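Ivo learns when to let go

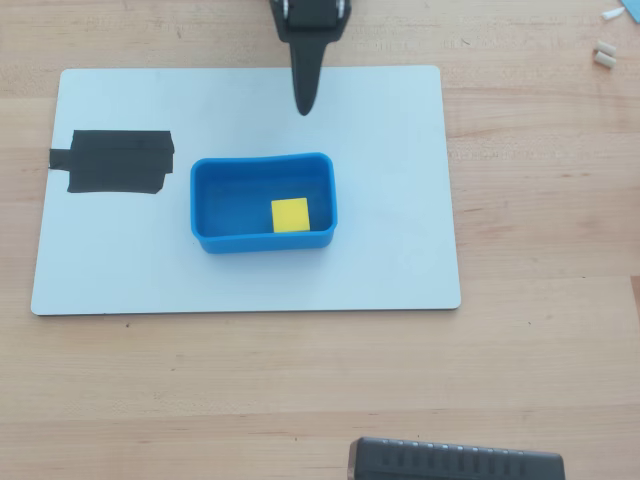
Nadhirah Liew

A yellow cube in a blue bin doesn't look like much of a headline, but we've been grinning about it at the Ustgate lab since June! Pick-and-place is the first thing most people teach an arm, and our policy, Ivo, was already decent at the picking. Placing was the headache. It would hover over the bin, second-guess itself, and let go too early or too late.

Oriana Leiva's idea was to stop training on whole episodes with equal weight. We had 3,704 demonstrations, and she went back and weighted the short stretch just before each release much more heavily — the part where a human operator slows down and lines things up. Same network, same cameras, no new data. Wenceslao Domínguez reran the training with 4 different seeds, and the hovering dropped off in every one of them.

The part I love is that it still holds up when we train on only about 2,000 of the demos. Next we want to try it with softer objects and a narrower bin, and Graciela Urrutia is already rewriting the labeling script (the old one was painfully slow). If you have a stubborn placing task of your own, come find us — we'd love to try it.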